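老发动机该不该拆

玩航模小发动机的人里，一直有个老问题：旧货市场或者网上收来一台放了几十年的机子，第一件事该干什么。多数帖子的回答是拆，拆到底，煮一遍，擦亮，换垫片，再装回去。我玩小排量甲醇机和柴油机有些年头了，早些年也是这么干的，现在的看法变了。我认为大部分旧机子不该拆，至少不该在第一次试车之前拆。

先说我自己的教训。三月份我收了一台Kesness的一点五毫升柴油机，卖家说是库存，没上过飞机。到手以后轴转不动，里面的蓖麻油干成了漆。我当晚就上了扳手，后盖拧下来了，缸套却咬死在机匣里。我加热，敲，再加热，最后缸套出来了，外圆上多了一道印子。装回去以后压缩比原先差，热机以后掉转速，怎么调都不对。这台机子如果我用煤油泡上一个星期，再慢慢用手把轴盘开，它本来应该是好的。

小排量发动机和汽车发动机不一样，它没有活塞环，至少我说的这一类没有。活塞和缸套是配着研出来的，上紧下松，密封全靠这一点锥度和一层油膜。两个零件在一起跑了几箱油，互相磨合出来的面，比出厂的时候还要好。拆出来以后活塞转了个方向再装进去，这个面就对不上了。有人说转了也没关系，再磨合一次就行。可是每磨合一次都是在去掉材料，这点材料没有地方去补。
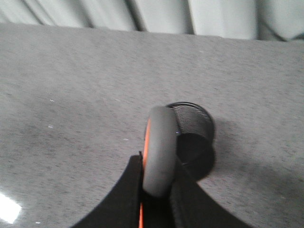

泡油这件事说起来没有技术含量，所以很少有人愿意好好写。我的做法是找一个带盖的玻璃瓶，倒煤油，没过机子，放着。第二天拿出来试一下桨毂，转不动就放回去。Flulau那一批机子的曲轴箱特别窄，里面的干油不容易化开，我有一台泡了三次、换了三次油才动。等到轴能动一点了，也不要用桨去硬扳，装一支大一点的桨，来回晃，晃开一点滴一点薄油。连杆是铝的，大头孔很薄，硬扳最先坏的就是它。连杆弯了外面看不出来，跑起来才知道。

要加热的话，我用吹风机，不用明火。机匣是铝的，膨胀得快，缸套是钢的，膨胀得慢，温度上来以后自然会松。用喷枪的人我见过不少，他们也不是每次都出事，但是一出事就是机匣变形，那就没有下文了。烤箱也有人用，温度倒是均匀，前提是家里另外有一个不做饭的烤箱。

有一派意见认为，不拆就不知道里面有没有锈，有锈的机子一转就把缸拉伤了。这个道理我承认一半。从排气口往里看，用手电照，活塞侧面有没有锈是能看见的。把后盖打开也能看见曲柄和连杆大头，拆后盖不影响配合面，垫片小心一点还能接着用。我反对的是拆缸套、拔活塞、退曲轴这一类的拆法。后盖和电热头该开就开，这两个地方本来就是留给用户开的。

还有轴承。带滚珠轴承的机子，轴承锈了确实只能换，换就要退轴，这个没办法。但是滑动轴承的小机子占了我们手里的大多数，尤其是一毫升以下的，它们的前轴套是和机匣一起加工的，退轴出来除了看一眼，什么也做不了。磨大了也没有东西可以换。

再说清洗。把机子煮得像新的一样，是近几年才流行的。用防冻液慢火煮，外面那层焦黄的油皮会掉下来，效果确实好看，我不否认。可是煮完以后里面一点油都没有了，如果当天不上油，轴颈上第二天就能看见红点。有些早期的机子外表是上过色的，红的、蓝的缸头，煮一煮就淡了。前两年网上成交的一台Zarkis，原装的红色缸头煮成了粉色，卖家还在标题里写“极品翻新”。四千块，4000，我看着这个价钱不太舒服。不是说它不值，是那个颜色再也找不回来了。
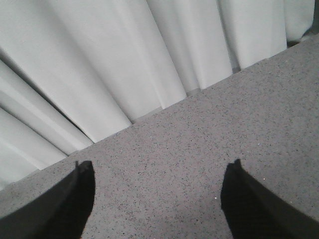
Myung-ja Ra不同意我的说法，她在上一篇文章底下留言，说得很直接：“你写的是收藏的道理，我是要飞的。一台机子如果我不知道连杆是什么状态，我不会把它装到线操纵的飞机上，旁边还站着人。拆开看一眼，心里有数，压缩掉一点我可以接受。”

她这段话我想了一阵。线操纵飞机的确不一样，飞机绕着人转，机子在空中散了架不是小事。不过她要看的是连杆，那么打开后盖就看得到大头，用手指前后推一推活塞，间隙有多大也感觉得出来。小头看不到，这是实话。我的办法是上飞机之前先在试车台上跑，用小一号的桨让它转速高一些，富油跑两箱，再慢慢收针。有毛病的连杆一般在这一步就露出来了，而这时候机子是夹在台子上的，人站在侧后方，手不要伸到桨的平面里去。

试车台本身也值得花点工夫。我用的是一块硬木，夹在台钳上，机子用两颗长螺丝穿过去固定。我不喜欢那种万能夹具，铝的夹臂在震动下会慢慢松，安装耳上也容易压出印子。油箱的位置要对，油箱中线和针阀喷口平齐，很多人抱怨旧机子不好启动，查到最后是油箱放低了，机子一点毛病也没有。

燃油也一样。老机子要用蓖麻油，比例还要高。现在市面上的成品油大多掺合成油，而且总油量偏低，那是给新型机子配的。给一台滑动轴承的旧机子喂这种油，跑得倒是干净，也跑不了多久。我自己配，柴油机用煤油、乙醚、蓖麻油各一份，老办法。磨合期间不要图省钱去减油。乙醚挥发快，瓶盖没拧紧的话，放一个月再拿出来就打不着了，这时候又会有人怪到机子头上，接着就去拆。

我知道拆东西本身有乐趣。晚上坐在桌子前面，把零件一个一个排开，擦干净，这个感觉谁都喜欢。如果只是为了这个，我建议去买一台便宜的坏机子，缺件的、断了安装耳的，花33块钱收一台，随便拆，拆坏了也不心疼。我学会看缸套锥度就是在这样一台机子上学的。把活塞从底下往上推，推到快到顶的地方觉得紧了，那就是还有压缩。推到顶都是松的，这台就只能当摆件。这个手感文字讲不清楚，得自己推过才知道。

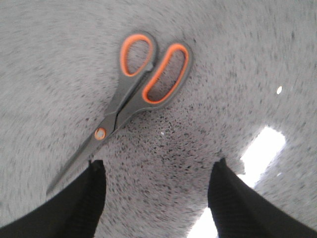
灰色斑点表面上的一把剪刀，手柄内圈为橙色。

有几种情况我是赞成全拆的。机子进过沙子的，一定要拆，沙子泡不出来，一转就是一道沟。进过水又放了很久的也要拆，曲轴箱底下肯定有锈水的痕迹。前任机主用错了东西的也算，我见过有人往缸里灌生料带碎屑来“增加压缩”，也见过往前轴套里打黄油的。还有就是零件确实能买到的型号，例如Cabello的那几款，活塞缸套成套卖，拆坏了有得换，那你随意。

除了这些，剩下的就是工具问题。真要拆，请用对工具。缸头上有开槽的，用专用的扳手，不要拿管钳包一块布去夹。散热片很薄，夹一次就塌一片。螺丝是一字的居多，刀口要磨到和槽一样宽，宽度不对就会滑出来，在机匣上划一道。拆下来的垫片，不管还能不能用，先留着，量厚度要靠它，压缩比差一张纸的厚度都能听出来。

Kiros Gebru给我写过一封信，讲他那边俱乐部的规矩：谁要在活动现场拆别人的机子，必须先征得机主同意，还要先试着启动50下。我起初以为是玩笑，他说是写在章程里的。我觉得这个规矩可以抄过来，数字可以商量。我自己碰到的“坏机子”里，有好几台是电热塞断了丝，有一台是针阀里塞了一小截线头，还有一台桨装反了。这些都不需要拆缸。

年轻一些的玩家问我，既然老机子这么娇气，为什么不直接买新的电动机。这是另外一个话题，不在这里讲。我只想说，手里已经有老机子的人，先泡，先转，先试着启动，再决定要不要动扳手。那台Kesness我还留着，缸套上的印子还在，冬天天气干的时候能启动，跑不到一箱油就停。我试过加稠一点的油，稍微好些。下一步打算找人重新做一个活塞，报价还没有回来。

2019年11月8日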